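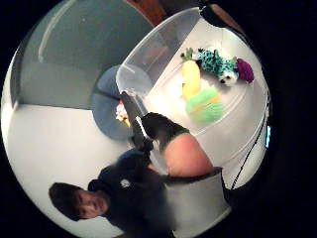

About Mallell

Mallell is a language school above the old bakery in Trelberg, and we love what we do! We opened with 2 classrooms and a borrowed whiteboard, and these days we teach 11 languages to learners from all over town. The youngest is still in grade school. The oldest is 78 and just moved up to intermediate Portuguese.

Our classes are small and pretty loud. You'll be talking in your first lesson, even if all you can manage is your name and what you had for breakfast – and by the end of the term you'll be surprised how long you can keep a chat going. Grammar comes in as you need it.

We have a lending library of 3000 books, comics and audiobooks (the comics go fast, so grab them early in the week). Students can keep anything for a month, and you don't have to be in a class to join.

Each March we put on Prandaleck, our open house, with songs, short plays and far too much food. Our Vietnamese group, Âu, started as a lunch table there and now meets all year. They're a friendly bunch and always happy to see beginners.

Want to try a class? The first one is free in every language. Stop by the front desk any weekday afternoon, or just come up the stairs and follow the noise.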